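Clearing the Long Table: A Talk With Qistina Yeoh

Oct 3, 2019

Qistina Yeoh has run the reading room above the Brasum print shop for four years. It has one long table, and most of her job, she says, is keeping that table fit to sit at.

"People think I look after books," she said when I went up to see her. "I do, but I spend more time on the table."

The room lends out 2,802 books, and 2,006 of them came as gifts. They arrive in bags and boxes, often with household things mixed in. Yeoh used to sort them on the floor. In March she moved the sorting up to the table, two hours each morning before the door opens.

She doesn't start by subject or by author. She lays the books flat, covers up, and leaves them that way until she has looked at each one.

"If you stack them right away you stop seeing them," she said. "I want to see the cover and whether it has a sticker on it. Then I decide."

Stickers are a sore point. Her predecessor, Aníbal Pacheco, peeled off every one. Yeoh leaves them alone unless they are lifting at the edge. She keeps paper bands too, where a book still has one. Pacheco still comes by and they still disagree about it.

"He says a band gets torn in a week," she said. "Some do. But there's print on it, sometimes a picture of the author, and I think a reader should get that."

The power strip is her one fixed item. She tried a flat one from Ragnarsson and it kept sliding under the books. Now she uses an upright type with a round base, and people can find a socket without moving anybody's reading.

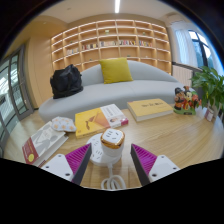
What stays and what goes

I asked about the ornaments. Yeoh said the room gets plenty, mostly in the same boxes as the picture books, and she doesn't mind them as long as they stand toward the back.

"A figurine is fine. Children go straight to it and then they pick up a book," she said. "What I won't have is ten of them."

Small cloths get folded and kept for dusting. Anything with a plug goes downstairs to be checked. Loose cables are what she complains about most. She coils the slack by the base and asks people not to pull it toward their chairs, and they pull it anyway.

She has been offered a second table by Truvov, the furniture place across the street, and hasn't made up her mind. It would mean losing the low shelf by the window - the one the younger children use.

"I'd have more room to sort," she said. "But I know what I'm like. I'd fill it."

She was due to open in a few minutes, so I helped her carry two boxes to the stairs.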